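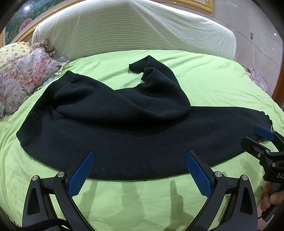 Rent strikes need a boring middle

I have been a member of the Widness tenants' union for six years, and I want to argue for something that won't fit on a banner. We should spend less of our energy on marches and more on the dull work between them.

In March we filled the street outside the offices of Stadolix, which manages most of the older blocks in our part of town. Up to 2,000 people came. The speeches were good and the local radio sent someone. Stadolix put out two paragraphs about valuing its residents, and the rent increases went ahead on the date printed in the letters.

I don't regret going. A crowd tells frightened people that their neighbours are angry too, and that matters when you are deciding whether to sign your name to something. But a landlord can wait out a crowd. What it has trouble waiting out is a building where most of the doors have been knocked on and most of the tenants know what's in their lease.

We have one good local case. Mokoena Court had a broken boiler for most of a winter. Kathleen Madigan and Fidel Gallardo, who both live there, went door to door over several weeks, mostly between six and eight at night, and wrote down each fault in each flat. They came back to people who said no the first time. When 30 households sent in the same repair demand on the same morning, with copies to the city inspector, the boiler was replaced and the arrears letters stopped. There was no march. Most people in the union still haven't heard of it.

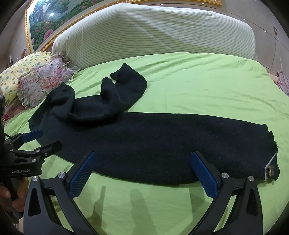 The usual objection, and Tarun Tiwari made it well at our last general meeting, is that door knocking is slow and the increases are coming now. He is right about the timing. A family whose rent has gone from 1,045 to 1,189 a month can't be told to wait two years for a strong building association. Some of them will have moved by then, and the flat will be let to someone else at a higher price still.

My answer is that the marches haven't been faster. We have held four since I joined, and I can't name a rent that came down after any of them. Each one took the same few dozen members a couple of months to organize, and in those months the phone list went stale and the building meetings were cancelled. We treat that as a normal cost. I think it's the main reason we lose.

There is also the question of who gets heard. Street politics favours people with free afternoons and good knees. Hemant Goel works nights at the Dereck warehouse and has never been to a demonstration, but he knows every family on his stairwell and translates their letters for them. Our structure has no place for him. He isn't on a working group and has never been asked to be.

So I would like the union to try one year with a single march, and to put the rest of the budget and the meeting time into buildings. Akash Mishra has drafted a motion along those lines. It asks for a trained contact in every block over ten flats, paid childcare at building meetings, and a rule that a campaign can't be launched in a building until half the households have been visited at least once. I would set the last figure higher, but I'll vote for it as it stands.

The motion goes to the members next month. If you pay dues you have a vote, and you can ask for a postal ballot if you work evenings.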